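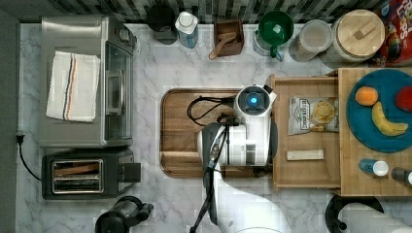 ### 3.2 Scene representation and replanning

The planner keeps a list of object hypotheses, each with a class label, a pose and a confidence value. Wanyama, our perception front end, refreshes the list at 7 Hz; the Zoltbridge planner reads it only between motion segments. A hypothesis is dropped after 25 updates without support.

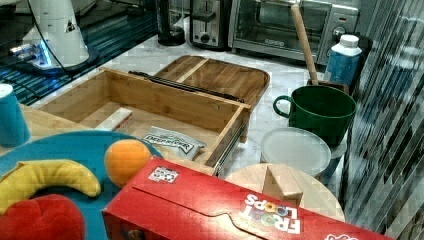
**Figure 2.** View of the countertop layout.

Support relations are inferred from pose and contact geometry and stored as a directed graph. An object may be grasped only when nothing else depends on it for support. In Figure 2 the cereal box lies partly over a round wooden board, so the graph requires the box to be moved before the board. Its lettering is upside down in this view, and we therefore match printed faces in all four in-plane rotations. Containers are treated separately: the open drawer box is modelled as a floor and walls, and the foil pouch inside it is assigned to the floor. Grasps whose approach path crosses a wall are rejected before the inverse kinematics are solved.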